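Prora two-arm tabletop kit review: a lot of money to move a tomato

Tuesday, January 1, 2019

Every autumn someone promises me a machine that will tidy up after tea. In October it was Prora, whose two-arm kit comes with a pair of grippers, a box of brackets, more cable than I own shelves, and a leaflet that uses the word "effortless" twice on its first page. I have had it since then and I am still waiting for the effortless part.

First, what it claims to do. Prora says the kit can be taught "everyday sorting and serving" at a normal table. No special bench, no markers stuck to your belongings. Fiseo said much the same of its folding arm last year, and that one went back in its box after a weekend with my tea towels. So I was not in a generous mood when I opened this.

Setting up took 19 steps by the leaflet's numbering. Two of them contradict each other on which way round the cable clips go, and the helpline settled it by telling me to ignore both. The arms themselves feel well made. The joints have no slop in them and the finger pads have a decent bite. If you are paying for metalwork, the metalwork is good.

The chore I cared about was fruit and veg. It sounds like nothing. A child can do it while talking about something else. But shop packers will tell you that fruit is awkward stuff: no two pieces the same size, half of it shiny, all of it keen to roll, and a squeeze that suits an orange will ruin a tomato. If a machine can't clear a few things from a tablecloth into a dish, I don't want to hear about it stacking shelves.

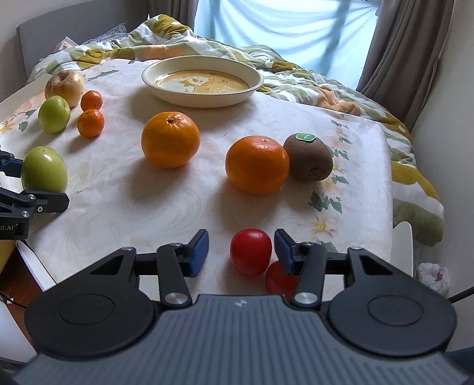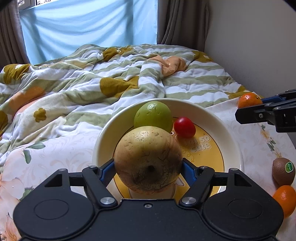
Fruit, tomatoes and a cartoon dish: spread out on the cloth in the first picture, with a large tan-yellow fruit held over the plate in the second.

The big round things are what it does best. Two flat pads either side of something the size of a fist is a fair arrangement, and on its better runs the Prora picked up, carried and let go without fuss. I set it 40 single pick-ups over one long afternoon with a person steering, and the steering is the bit to remember. Left to repeat what it had been shown, it was a different animal. It went for where the orange used to be. It closed on air, paused, and carried the air carefully to the dish.

Small tomatoes are harder. The fingers have to come down low and square, and if the angle is off the tomato simply scoots away. The cloth makes it worse – a fold will lift with the fruit if you let the tips drag. None of this is scandalous. It is just a long way from "everyday".

Then there is speed. Clearing 7 pieces by hand takes me less time than it takes to wake the software. With the kit I could make a cup of tea, drink it and come back to find one arm waiting politely for the other. Two arms ought to mean twice the work. In practice you spend your attention keeping them from meeting over the middle of the table.

I will say this for it: it is better than the Alard, which I tried in the spring and which dropped nearly everything softer than a potato. Morelli's gripper is gentler than either, but it is sold to factories and priced to match.

Would I put one in a kitchen? No. In a packing shed? Not on this showing, unless the fruit arrives in the same spot every time, and then you hardly need anything this clever. For a college or a keen tinkerer who wants to find out how hard picking things up really is, there is something here, and the arms will probably outlast the software.

Good points: solid joints, grippy pads, copes well with larger fruit when steered by hand.
Bad points: slow, muddled instructions, poor at working alone, cables everywhere.

Score: 3 out of 10. I'd look again if they fix the playback.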